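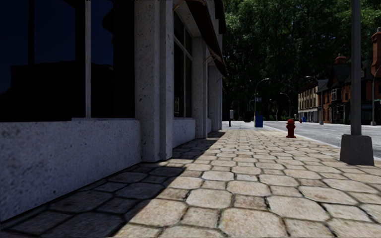
Is the Stolside worth booking if you mainly care about the building? For one night, sure, and ask for a room in the old half.

4 min read

Quick one, typing this on the train. Stayed at the Stolside in Tallolbridge for work, stayed an extra night on my own dime to poke around. Former telephone exchange, turned into a hotel by Cordeiro, who did that library conversion everybody posted a couple years back. 51 rooms. Mine was 12, second floor, old half.

The good. The stairs! Original terrazzo, brass rail worn thin at the turns, they left every chip alone. Lobby is the old switch room, double height, and they didn't stuff a mezzanine into it. Dark green paint up to shoulder height and then plain plaster. Front desk is small and off to the side so you walk in and just get the room. Loved that.

Bedroom was fine. Tall ceiling, steel windows, secondary glazing that slides instead of tilting. Quiet. Bed good. Bathroom is a box dropped in the corner with its own lid, stops well short of the ceiling, so you see the old beams running over the top of it. Clever but the steam goes straight up into the bedroom. Desk lamp has its switch behind the desk. Why.

The new half I did not like. Looked at a room over there because the guy at the desk was nice about it. Low ceilings, gray carpet, the same wall panels as every hotel since forever. The join between old and new is a glass corridor and it was hot in July, really hot, blinds wuold help. Door at the far end sticks.

Lighting all through is by Flondov. Lovely downstairs. Upstairs hallways are so dim I tried my key in the wrong door twice.

Breakfast in the basement, long tables, good eggs, coffee weak. No complaints about staff.

Price. Two nights plus breakfast plus one dinner I don't remember much of. Not cheap. The old rooms cost more than the new ones and I'd pay it, the new ones I'd skip and go someplace else in town.

9 out of 10 for the lobby and stairs. Less for the rest. Bring a flashlight for teh hallway.

Comments

Valquíria Macedo
Had a new half room in spring and yes, the carpet. Did you get up to the roof? They let guests up if you ask at the desk, the old cable mast is still there.

Şengül Altıntaş
Steam thing is real, my shirts came out great though. Which floor has the quiet rooms, is it all of the old half or just the back?

pete_m
weak coffee confirmed

Contact | Copyright 2023 | Back to top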